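Prorby publishes good practice guide on recording manual parcel handling for robot training

Gernden, Sep 22, 2025 — Prorby, the Gernden-based body for good practice in warehouse automation, has published a guide for organisations that record people sorting, lifting and shelving parcels so that the material can be used to train robots. The guide was prepared with the handling equipment maker Kubíček and the parcel operator Rirnport. It takes effect for Prorby members immediately.

Robots that handle parcels are increasingly taught from first-person recordings of human work. Existing safety standards deal with the finished machine and the space it works in. They say little about the stage before that, when a person wearing a camera goes through the same tasks by hand and the results are passed to engineers who may never visit the site. Members asked Prorby for common rules covering that stage, and a draft was opened for comment to all of them. 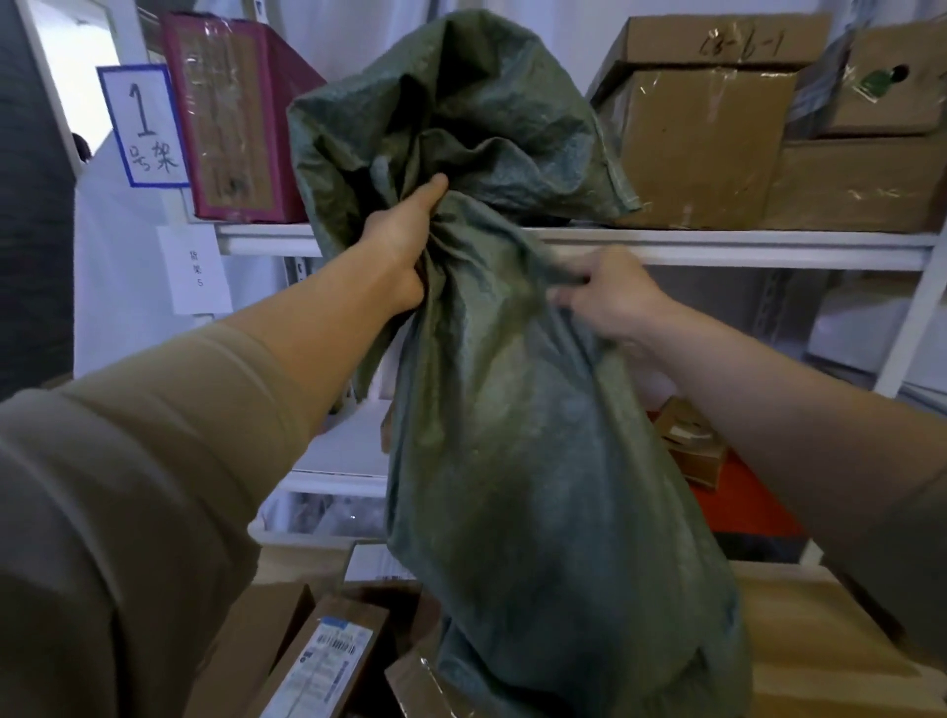

The guide is divided into 2 parts. Part One concerns the working area and the person doing the work. It asks that storage racks and shelf positions carry a marking which can be read from the normal working position, and that handwritten markings be accepted where they are clear and kept up to date. Sacks and other soft containers must be treated as a separate class of load, with their own weight limit, as they change shape when lifted and give a poor hold to most mechanical hands. Sites must set out in writing how long a person may record without a break, and that period may not be extended by agreement on the day.

Part One also states that recording should reflect ordinary conditions. Worn cartons, repeated taping, overlapping labels and mixed sizes are part of daily parcel work, and a set of recordings made only with new boxes on a clear bench will not prepare a machine for what it meets in service. Member sites are asked to leave such items in place unless they present a hazard to the person.

During the preparation of the guide, reviewers examined 1,752 recordings supplied by members. Of these, 1,444 were found to meet the draft requirements without change. The remainder were returned to the sites concerned, most often for missing consent records or for address details that had not been dealt with before the material was shared.
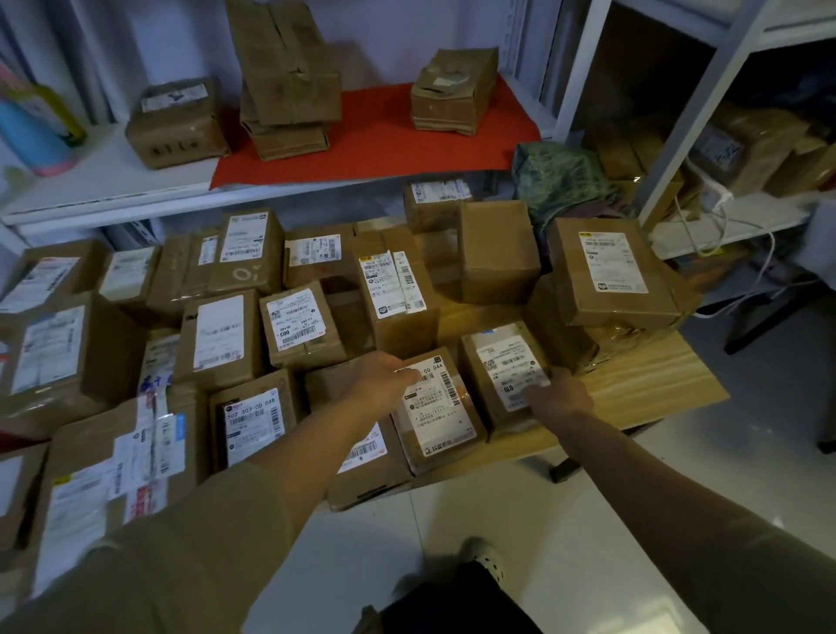
Part Two deals with the material itself. Shipping labels may hold names, addresses and telephone numbers, and the guide treats every label as personal data until it has been checked. Members must either use parcels whose labels have been cleared for the purpose or mask the readable details before a recording leaves the site. Barcodes are covered by the same rule. The guide allows masking to be done by software, provided that a person checks a sample from each batch and keeps a record of the result.

Other people who may come into view must be told in advance that recording is taking place. Their consent is to be held separately from that of the person wearing the camera, and either may withdraw it without giving a reason. Where consent is withdrawn, the site must remove the recording from its own store and notify every party that has received a copy.

Descriptions attached to recordings are also addressed. Both hands must be described separately when they do different things, and a hold that is hidden by the load must be entered as hidden. Prorby considers guesswork at this point to be a direct risk to later users — a machine taught from a wrong description may apply force where none is safe. 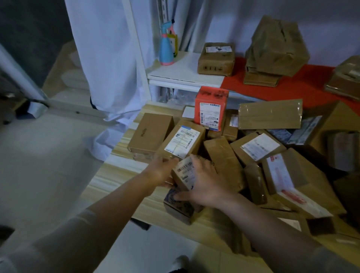
Kubíček will apply the guide to all new recording work in its handling programme from the date of publication. Rirnport will introduce it at its sorting sites in stages, beginning with those that handle small parcels. Each will report its findings to Prorby, including any requirement that proves difficult to meet in daily work.

Members with recording work already in progress may complete it under their present arrangements, except for the rules on labels and consent, which apply to all material still held. Up to 59 sites are expected to be affected by this provision. Prorby will offer written advice to any site that needs it, free of charge.

The guide does not replace national law on data protection or on health and safety at work, and it gives no certification of any robot or product. It may be read together with members' own site rules, and where the two differ the stricter requirement should be followed.

Copies are available to members on request from the Prorby office in Gernden. Organisations outside the membership may ask for a reading copy and may send comments in writing.

About Prorby

Prorby develops and maintains good practice documents for companies that use or supply automation in warehouses, sorting centres and parcel depots. Its documents are drawn up by working groups of members and are reviewed at regular intervals.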